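Gripper Evaluation Working Group
Minutes of meeting held 21/09/2023

Present: the Chair, the Secretary, and representatives of Prostia, Bimix, Keskinen and the host laboratory. Fevevent attended by telephone for items 3 to 5.
Apologies: one, received from the safety office.

1. Minutes of the previous meeting

The minutes of the April meeting were accepted with one correction. Under item 4, "payload" should read "payload including wrist cabling". The Secretary will reissue the page.

2. Matters arising

2.1 The controller licence has been renewed for the coming year. The invoice, in the amount of $2756, was approved for payment.

2.2 The tray remains clamped to the table at its upper left corner. The Chair reminded members that the clamp and the blue tape marks on the tabletop are not to be shifted until the comparison has ended. Any member who finds the tray out of line with the tape is to record it in the log before correcting it.

3. Comparison of grippers on the KUKA arm

3.1 The host laboratory presented its interim report. The comparison concerns picking from a shallow tray with sloped walls, using mixed small articles in both soft and rigid materials. Each run begins with the articles placed by hand, and the operator does not touch the tray again until the run is closed.

3.2 The report noted that articles lying flat on the floor of the tray call for a different approach from those leaning on a wall. The black pouch is the main case of the first kind, and the dark blue oval article in the lower right corner of the second. The linkage gripper is brought in with one finger pointing down toward the floor.

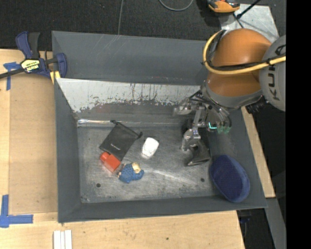

Keskinen asked whether the finger could be held at a fixed height above the floor for all articles, and stated that its own trials with fabric had gone poorly whenever the height was left to the controller. The laboratory replied that a fixed height had been used for the first 13 runs and then dropped, as rigid articles were being pushed toward the wall. Keskinen requested that both sets of runs be kept apart in the final report. Agreed.

3.3 Bimix asked how a partial lift is scored. The laboratory confirmed that an article raised clear of the floor and then dropped inside the tray is scored as a failure, with a note of the height if it can be read from the recording. Bimix asked that its dissent be recorded - it would prefer a separate category.

3.4 Fevevent reported that the replacement fingertips had been shipped and that no change to the mounting pattern was required.

Action: Laboratory to separate fixed-height and variable-height runs in the tables.
Action: Bimix to circulate a proposed wording for partial lifts.

4. Cabling and fixed camera

4.1 Members discussed the routing of cables at the wrist. Prostia was of the view that the slack near the orange joint should be reviewed before any programme with larger wrist rotation is attempted. The laboratory agreed to keep to the present range of motion until the review is complete.

4.2 The fixed camera will stay in its current position. It was noted that the gripper can hide small articles from this angle when it is low in the tray, and that the operator's written notes should be relied on where the recording is unclear. The blue toy was given as an instance, as it lies close to the white fingertip.
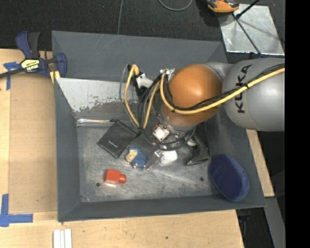
5. Schedule

5.1 A further 15 runs are to be completed before the next meeting, using the same tray and the same table position.

5.2 Prostia will supply 2 spare connectors for the wrist cable. Delivery is to the host laboratory, marked for the Secretary.

6. Other business

6.1 Members were asked to return their copies of the draft scoring sheet. Only the revised sheet is to be used from now on.

6.2 The next meeting will be called by the Secretary once the outstanding runs have been logged.

There being no further business, the meeting was adjourned.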